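Washing a duvet at home without wrecking it

Quick version, bc I get asked a lot. Works for most synthetic fills. Down is fussier, check the label first.

Check the drum size. Duvet should go in with room to spare - if you have to punch it down, go to the laundromat. The one in Lallthorpe has the big machines.

Mend any holes before washing. Even tiny ones. Then:

Gentle cycle, warm. Half the normal detergent. No fabric softener, it clumps the fill. Run a second rinse.

Dryer on low, 2 clean tennis balls in with it. Stop every 18 minutes, pull it out, shake hard, turn it over, back in. Mine takes over 39 minutes all told, usualy a lot more. Thick corners dry last so squeeze those.
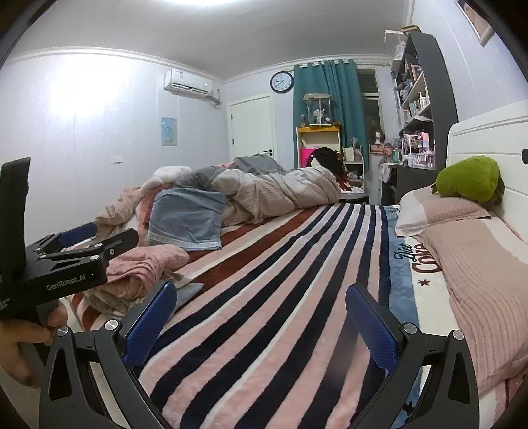 A large bed takes up most of the bedroom.

Still damp in the middle? Lay it flat across the bed, window open, flip after lunch. Don't put the cover on yet. Damp fill smells by morning and then your starting over.

Cover goes on inside out - hands in the far corners, grab the duvet through it, flip, shake down. Button up.

I do ours every February and again when the pollen quits.

Ngọc Cao, Uvville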